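Course Handout 6: Memory Modules, Removing and Seating
February
Prepared by the Edia hardware bench course staff

Last session ended with the coolers off and the old thermal paste cleaned away. We leave them off for this one. The boards stay unpowered the whole time, and it is easier to learn the slots when you can see the processor socket and the memory area together.

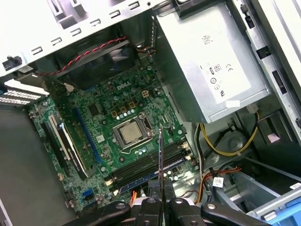

Memory goes in after the processor and before the cooler in the order we use in this course. Some manuals put the cooler first. On a small board a wide cooler can hang over the nearest slot, and then you are working by feel.

Before you start

Unplug the power cord from the wall and hold the power button in for a few seconds. Clip your wrist strap to bare metal on the chassis. Paint does not count. Lay the case on its side on the mat so the board is flat and facing up.

Keep modules in their trays until you need them. Handle them by the short ends or the top edge, and keep your fingers off the gold contacts. If you do touch them, tell an instructor and we will wipe them down with alcohol.

Finding your way around the board

Most desktop boards follow the same general plan. The processor socket has a metal lever along one side. The memory slots are the long narrow ones near it, with a clip at one or both ends. Expansion slots are also long, and first-time students mix them up with memory more often than you would expect. Look for the end clips, and look at which way the slots run compared to the rear openings of the case. Expansion slots line up with those openings.

Slot colors mark channels on many boards, but makers do not agree on what the colors mean. Check the service manual or the diagram inside the side panel. Do not go by a board you worked on last week.

Reading the label

Write down the capacity, the type and the speed on your worksheet before the module goes in. DDR3 and DDR4 modules are close to the same length and have the notch in different places. Neither one fits the other's slot. If the notch does not line up, stop and check the type.

Seating a module

1. Open the clips. Some slots have a fixed end and only one clip that moves.
2. Hold the module upright over the slot and match the notch to the key.
3. Lower it straight down until both ends are in the guides. It should stand by itself at this point.
4. Press on the top edge with both thumbs, one near each end. Push evenly.
5. The clips should close on their own. If one stays open, take the module out and start over — do not snap the clip shut by hand.

The force needed surprises people. A stiff slot may take more than you want to give it, and the board will flex a little. A lot of flex means something is wrong, usually a missing standoff under the board.

Removing a module

Open both clips fully. The module will lift slightly. Pull it straight up. Rocking it end to end can chip the slot key, and we have lost two boards that way.

Common faults

No display and a repeating beep: reseat first, then try a single module in the first slot. Half the memory missing in setup: one module is not fully in, or a slot is dirty. Random restarts: run the memory test overnight and bring the log.

Bench work

Work in pairs. Each person removes and seats the same module 3 times, then swaps. Note the slot number each time. The parts bins are labeled Workeck (tested good) and Aklow (untested). Use Workeck parts only for this exercise. Return everything to the tray it came from.

Reading for next time: Mykhailiuk bench manual, pages 116 to 165, cooler mounting and paste. Worksheets are due in the box by Sunday. Bring your own screwdriver if you have one — the magnetic ones from the front bench run out early.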